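Search this forum Advanced Go

Rear wheel bearing hum at 46 mph, gone by 60 — Rellent wagon, second generation

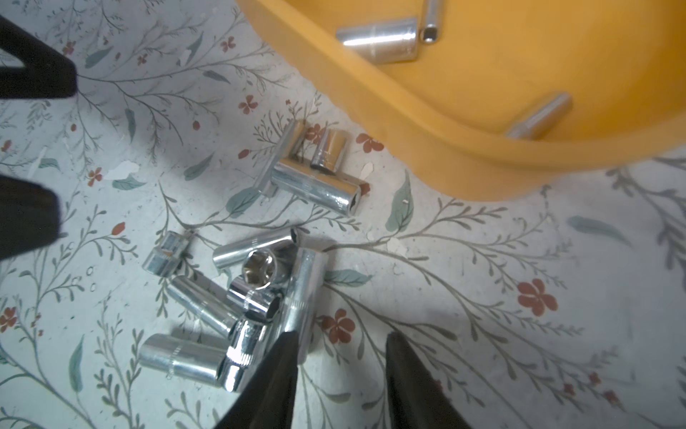 ramel_wagon wrote:
Car is the Rellent wagon with the smaller gas engine. The noise is a steady hum from the left rear that starts at 46 mph, peaks a little after that, and is inaudible at 60. It doesn't change with throttle or gear. Swapping the rear tires side to side made no difference. I have the car on stands tonight and want a second opinion before I order a hub. The three chrome sockets in my yellow bin are what I pulled out to start with, so tell me if the hub bolts need something else. There is no play at 12 and 6 or at 3 and 9. Spun by hand, the wheel feels smooth.

Flomaleo wrote:
No play doesn't clear a bearing on this car. The rear hub is a sealed double-row unit, and the races can be pitted well before you can feel anything at the rim. Take the wheel off, hold the coil spring with your fingertips, and have somebody turn the hub. If it's pitted you will feel a fine grain through the spring.

On sockets, bring a plain 6-point for the hub bolts. Don't use a 12-point, they round.

torsionbeam wrote:
I disagree that it's a bearing at all. A bearing hum gets higher in pitch with speed and normally gets louder. A noise that peaks and disappears inside a narrow band is a resonance. On the wagon my first suspect would be tire cupping, second would be the rear beam bushings. Moving the tires left to right doesn't rule out cupping if both are worn the same way. Move them front to rear.

Flomaleo wrote:
It can be both. The bearing supplies the vibration and the body amplifies it in one band. Above that band the road noise covers it. I had the same symptom on a sedan and the left hub was bad.

torsionbeam wrote:
One car. Was the wheel off the same side when you replaced it? Were the tires new at the same time?

Flomaleo wrote:
Tires were new two months later. The noise was gone before that.

Danilo Agbayani wrote:
I do these at work. Both of you are guessing until he loads it. Find an empty road, hold 50, and make gentle lane changes. If the hum gets louder steering right, weight is going to the left side and the left bearing is suspect. If it doesn't react in either direction, look at the tires. Run your palm around the inner shoulder in both directions. Cupped blocks feel sharp one way and smooth the other.

If you do replace the hub, disconnect the wheel speed sensor first. The connector is above the beam and the clip gets brittle. New bolts every time, they are stretch bolts on this platform.

ramel_wagon wrote:
Put it back together and drove it. Louder steering right, almost silent steering left. Inner shoulders feel even. Did the spring test too and there is a slight roughness on the left that the right side doesn't have — very slight. Local counter wants 485 for the branded hub. Espiritu has one for a lot less.

torsionbeam wrote:
Fair enough, that's a bearing. I'd still do front to rear on the tires before spending 485.

Danilo Agbayani wrote:
Check that the Espiritu part has the encoder ring on the inboard face. An early batch came without it and you get an ABS light as soon as you move off. Otherwise I have no complaints about them.

ramel_wagon wrote:
Listing says encoder included. Ordered one and a set of bolts. Will post mileage and results.

Thread views: 2858

Comments

Reynaldo Magbanua: Same hum on my hatchback, right rear. The lane change test pointed to the correct side.

gray_hatch: What torque did people use on the hub bolts? The manual I have only covers the drum brake version.

Danilo Agbayani: Drum and disc have different bolts, so don't use the drum figure. Look it up by VIN.

Contact Forum rules Copyright Rellent Owners Board Back to top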